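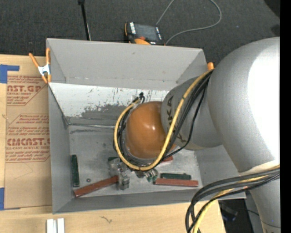 Gray bin on the light wood tabletop, sloped white panel along the far side.

List Home Threads Authors Previous Next Search

Subject: Re: bin wear, sloped panel
From: Colin Horrocks

Carolina Baptista wrote:
> We are replacing the liner panels in the gray bins at Ovport and
> I would like to settle on one material before August. The current
> panels are white, set at a slope under the far wall, and they mark
> badly. Two questions. Is the gray patch in the lower middle a
> coating that has gone, or material rubbed off from something else?
> And does anyone seal the seam where the panel meets the floor? Ours
> is open and I suspect grit collects in it.

Carolina,

On the patch: the picture can't settle it. The panel is scraped and streaked over most of its face and the worn gray area is broad, low and in the middle, where parts come to rest after sliding. Both causes give that shape. Wipe half of it with isopropyl on a white cloth. If the cloth comes up gray and the panel lightens, it is transfer and the panel can stay in service. If nothing moves, run a fingernail across the boundary. A step you can feel means the surface layer is gone.

We had both kinds at Kellum. The transfer came from unfinished castings and cleaned off in a few minutes per bin. The real wear showed up at 2,000 cycles on the thinner sheet, and after that parts began to hang on the slope instead of reaching the floor. That was the point at which we changed panels. Appearance alone was never a reason.

On the seam: leave it open. We ran a bead of silicone along two bins and both peeled from the panel side, after which the loose edge caught small parts. What worked was making the panel removable, lifting it out at shift change and brushing the floor underneath. If you have to close the gap, cut the panel long and bevel the lower edge so it sits flat on the floor.

The dark smudge on the floor near the left corner deserves a look. It runs horizontally, and a mark in that direction doesn't fit parts coming down the slope. Check it with the same cloth. If it is a groove, measure the depth before you order anything, as a new panel on a worn floor will not sit level.

The scuff on the far wall is faint and I would ignore it. The seam along the lower part of that wall I would check for movement: press on the wall just above it with the bin empty. Ours flexed slightly and we added a strip on the outside.

For material, Namboodiri quoted us for an acetal sheet and Kesus for UHMW. We bought the UHMW in 3 mm. It marks just as easily as what you have, but parts keep sliding on it. The acetal was stiffer and held its edge better at the bevel. If your panels are unsupported in the middle, take the acetal.

What is your slope angle, and is anything oily going into these bins? Both change the answer on sheet thickness.

Colin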